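Old Computers, Opened Up
Handout for session 2: sockets, slots and the board they sit on
Tutor: Alina Pascu

Welcome back! Last time we got the side panels off and did a lot of pointing. Now we slow down and look properly at the motherboard, my favourite part of any computer, and I make no apology for spending a whole session on it. Everything else in the case plugs into it, draws power through it or talks across it. Learn to read one board and you'll be able to find your way round most of the others, even when the layout has been turned sideways or the colours are different.

Before you touch anything
Switch off at the wall, pull the mains lead out, then hold the power button in for a few seconds. Clip your wrist strap to bare metal on the case. Rings and bracelets off, please, and sleeves rolled up. Hold boards and memory by their edges. If you're working at home on a Sunday afternoon with the cat about, shut the door!

1. The processor and its socket

Find the socket first. On a desktop board it is the big square landmark, and once you have it you can work outwards to everything else. A metal bracket clamps round the processor and a thin lever at the side holds the whole lot shut. What you see in the middle is not the silicon itself. It's the heat spreader, a metal lid that protects the chip and carries its warmth up to the cooler.

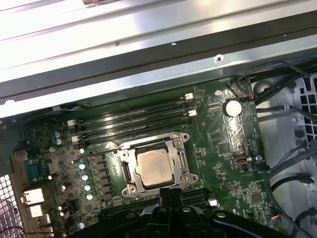
Fig. 1. Processor in its socket with the cooler off. Memory slots, all empty, above and to the left; coin cell to the right of them.

Look at the surface of the heat spreader in Fig. 1. There is a faint residue on it. When you take a cooler off you will usually find thermal paste, a soft compound that fills the tiny gaps between two pieces of metal that look flat and aren't. Old paste must come off before a cooler goes back on. Use a lint-free cloth with a little isopropyl alcohol, wipe gently, and let it dry. Then a fresh blob the size of a small pea in the centre. People argue for hours about crosses, lines and spirals (I have been one of those people), but the pea has never let me down.

Never run a processor without its cooler, even "just to see if it starts".

Lifting the lever: press down slightly, ease it out sideways from under its catch, then let it rise under control. It is springy! On many boards of this sort the contacts are fine pins in the socket, and one bent pin can finish the board. Leave the processor where it is unless I'm standing with you.

2. Memory slots

These are the long, narrow, parallel ones. The full name is DIMM slot, for dual in-line memory module, and you'll hear them called RAM slots just as often. The little latches at the ends are what hold a module in. Push them outwards and the module comes up; press a module down firmly and they swing in and click. That click is one of the great small pleasures of this subject.

Every module has a notch in its lower edge, set off-centre, and every slot has a ridge to match. If it won't go in, turn it round. Don't lean on it. DDR2, DDR3 and DDR4 have their notches in different places, so the wrong generation simply won't seat.

Which slots to use when you have only two modules? Check the manual. Colour coding helps on some boards and there's none at all on others. Memory works best in matched pairs, and the manufacturer will tell you which slots make a pair.

3. Reading the print on the board

There is so much written on a motherboard. Maker's name, part numbers, labels beside the headers, arrows, tiny codes next to components you need a lens to see. Get into the habit of reading before you reach for a tool.
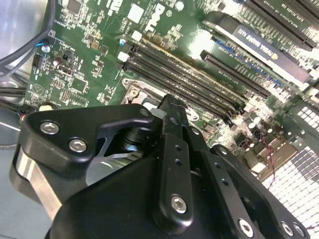

Fig. 2. Maker's name in white on the green board, with the four memory slots and part of the processor bracket.

The big DELL is easy. It is useful too: boards from the large makers are often built to the maker's own pattern, so the screw holes and power connectors may not match a standard case. Look up the part number before buying a replacement. I once spent a whole evening trying to marry a board to a case it had never been meant for, and I'd like to spare you that.

4. The coin cell

Go back to Fig. 1 and find the round silver battery. It keeps the clock ticking and, on many machines, the settings safe while the mains is off. A computer that thinks it's years ago every morning very likely needs a new one. Most take a CR2032, but read the number on the old one. Note which side faces up before you remove it.

Near the battery is a small connector with thin red and black wires. Before unplugging any lead like that, sketch it, write down the label beside it and which way round the colours go, then pull on the plug and never on the wires.

For next time
Draw your own board from memory, no peeking, and then check it against the real thing. Mark the socket, memory slots, coin cell, mounting screws and any header you can name. Rough is fine. Bring the drawing, a soft pencil and a small cross-head screwdriver if you own one. We'll be doing power supplies, with the lids firmly ON.

Clesby Evening Classes | Questions to Alina Pascu at the class desk | © Clesby Evening Classes | Back to top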